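Clellach Paper Diary Study – looking for 24 people who buy groceries

Posted 2025-08-05 by Zuzanna Pawłowska

Hi! I'm putting together a study on how people keep track of what they spend on food, and I need 24 of you to help me out. If you do the grocery shopping in your house (or even half of it), please read on.

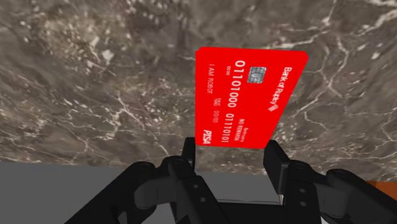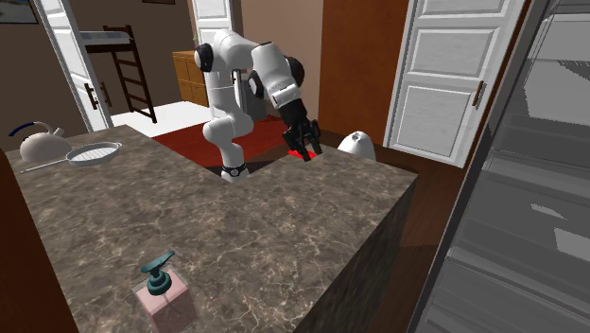
My subject is the gap between what we think we spend at the store and what we really do. I got into it through my own kitchen, where the receipts pile up next to the toaster until I throw the whole heap out and start over. Everyone I talk to has some system – envelopes, an app, a note on the fridge, pure hope – and I want to know which ones people stick with. Part of it is how you pay. A red credit card with a chip, like the one up there, goes in and out of a reader in a few seconds, and plenty of people have told me they couldn't name the total by the time they got to the car. Cash folks tell me something different, and I'd love to have both kinds in the group, plus anybody who switches back and forth depending on the week.

What you'd be doing: you keep a small paper diary all through October. Every time you buy food, you write down your guess at the total before you look at the receipt, then the real number, then a line or two about how the trip went. Were you hungry? Did you have a list? Did a kid slip cereal into the cart? I read every one of those lines and they're my favorite part, so ramble all you like. Messy handwriting is fine, mine is awful.

You'd also come in for 2 group chats at our Brodberg office, one before you start and one after you turn in your diary. They run 40 minutes each and there will be coffee and decent pastries (I pick them out myself!). If the stairs are a problem, tell me and we'll use the ground floor room.

You can join if you're over 18, you shop for food at least once a week, and you can get to Brodberg for both chats. Roommates and couples are welcome to sign up together, but you'll each keep your own diary and please don't compare guesses until it's over! You don't need to be good with money or have a budget. I would really like a few people who have never made one.

I won't ask for card numbers, bank statements or anything about your income. The diaries get a number on the cover in place of your name, and you can black out anything you don't want me to see. You can quit whenever you want and keep the pen.

As a thank-you you get a gift card for the Zornelow market when you hand in your diary, even if it has gaps in it.

To sign up, stop by the front desk and fill out the yellow form, or call the office and ask for me or Uyên Mạc. Uyên is handling the schedule, so she's the one to talk to if you work nights or can only do mornings. Tell us how you usually pay and how many people you shop for, and we'll get back to you either way before the end of the month.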